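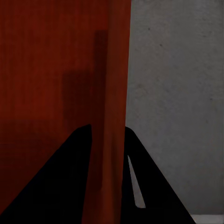

カテゴリ:設備・予算

件名:Re: 来期のグリッパ追加購入と計算機の件

各位

返信が遅くなりました。前回のメールで出ていた質問に、引用の下で順に答えます。予算案の締めは二月末です。

> 来期の設備要望を集計しています。いまの表では、平行グリッパの追加が三台、
> シミュレーション用の計算機が一式、保守契約の更新が一件です。
> 全部を通すと枠を超えるため、優先順位をつけてください。
> 特に次の点を確認させてください。
> (1)グリッパはIrotexとHinlowのどちらにするのか
> (2)三台が同時に必要か
> (3)シミュレーションで済む作業に実機の予算をつける理由

(1)について。Irotexを第一候補にします。見積もりは指一組と取付フランジ込みで一台2,085ユーロです。Hinlowは1,414ユーロですが、フランジとケーブルが別売りで、手首側の変換板もこちらで起こすことになります。変換板の設計と加工を外に出すと差額はほぼ消えます。内製なら安く上がりますが、工作室は来期の前半まで埋まっていると聞いています。Hinlowの納期は未回答です。回答が来たら表に追記します。

(2)について。三台同時でなくてかまいません。二台を期首、一台を下期に回してください。二台あれば、一台を評価セルに固定したまま、もう一台で指先の形状を試せます。いまは指を替えるたびに評価を止めており、ここが一番時間を食っています。下期の一台は予備なので、枠が厳しければ最初に落とす項目にしてください。

(3)について。全部を実機に持っていくつもりはありません。家具まわりの接近動作は引き続きシミュレーションで進めます。冒頭の画は手先視点のレンダリングで、黒い二本の指の間に、赤茶色の木の面の明るい縦の縁が入っています。右は灰色の壁です。指には何も挟んでいません。こういう位置合わせの検討なら計算機だけで回せますし、照明や壁の質感を変えて試すのも簡単です。

一方、縁に触れてからの挙動は別です。木の面の摩擦、指先の滑り、把持力の立ち上がりは、設定値しだいで結果がいくらでも変わります。その設定値を決めるための実測に実機が要ります。今回の要望はこの部分に絞っています。

計算機について。要望表では一式となっていますが、内訳を分けてください。演算ボードの増設と記憶装置の増設は別の項目です。先に必要なのは記憶装置のほうです。レンダリング結果を中間ファイルごと残しているので、空きが足りなくなってきました。保存の方針を見直せば演算ボードは下期まで待てます。暗い照明条件の画像は描き直しが多く、計算時間の見積もりにはその分も入れてあります。

保守契約について。Palaniappanの契約は更新でお願いします。アーム本体の点検が含まれており、切らすと次の契約時に初期点検費が別にかかります。Vessideの契約は対象の搬送台をもう使っていないため、更新不要です。解約の通知期限だけ事務側で確認してください。

まとめた優先順位は次のとおりです。

一 Palaniappan保守更新
二 Irotexグリッパ二台(期首)
三 記憶装置の増設
四 演算ボードの増設(下期)
五 Irotexグリッパ一台(下期、予備)

指先のパッドと固定ねじは消耗品費から出すので、この表には入れていません。去年は設備費に混ぜて差し戻されたので、各班とも分けて記入してください。

設置場所は評価セルの横の架台を使います。電源と空圧の追加工事は不要です。フランジの穴位置は図面で確認済みですが、発注前にもう一度現物に当てます。

異論があれば、このスレッドに返信してください。個別のメールだと集計から漏れます。Hinlowを使ったことのある班があれば、指の交換にかかる手間を教えてもらえると助かります。

以上です。

評価セル担当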